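Vallcombe Community Board > Home and Garden > Storage and Sorting

Sorting the Halloween bits: tubs or baskets?

okel_st
Joined: January
I've got a heap of small decorations to sort and I'm after opinions. Little see-through orange pumpkins, cream balls, some black odds and ends. They've lived in one big box and I'm sick of tipping it out every year. I've put out a pink plastic tub and two black baskets. My plan is pumpkins in the pink tub and the rest split between the baskets.

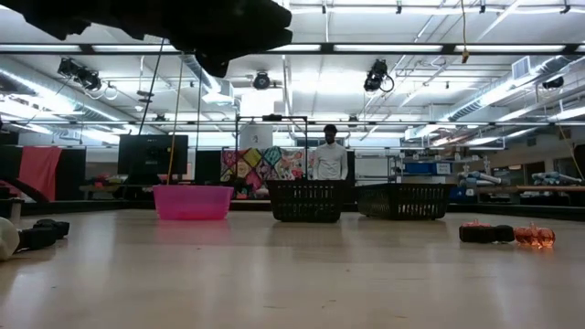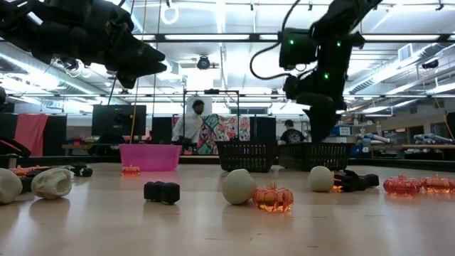 Does it make sense to sort by colour, or should I go by which room they get put up in? I only have 3 containers and don't want to buy more.

gumleaf24
By room, every time. I sorted by colour for years and still had to open everything to do the front window.

mach_and_me
Disagree. By room only works if you put the same things in the same room each year. I sort by type. Pumpkins with pumpkins, balls with balls. My kids can pack it away without asking me.

tallowtin
I'd swap your containers. Put the dark pieces in the pink tub where they'll show up. Black things in a black basket disappear, especially in the back of a cupboard.

okel_st
Good point about the dark ones, hadn't thought of it. The balls could go in a basket then, they're pale enough to spot.

gumleaf24
Watch the open sides on baskets if they're going in the shed. Mine were full of spider webs and dust by the next October. A tub with a lid is better for anything you don't want to wash.

mach_and_me
Depends on the shed. Ours is dry and the baskets are fine. I throw an old pillowcase over each one.

juvia30
Has anyone tried putting the pumpkins in egg cartons? I lost a few stems from them knocking together.

tallowtin
Only if they're tiny. I use a tea towel between layers.

okel_st
Going with type, dark ones in the tub, pillowcases over the baskets. They're going in the hall cupboard, so webs shouldn't be a problem. Still need somewhere for the lights.

gumleaf24
Wrap the lights around a piece of cardboard and keep them separate. And label the tub.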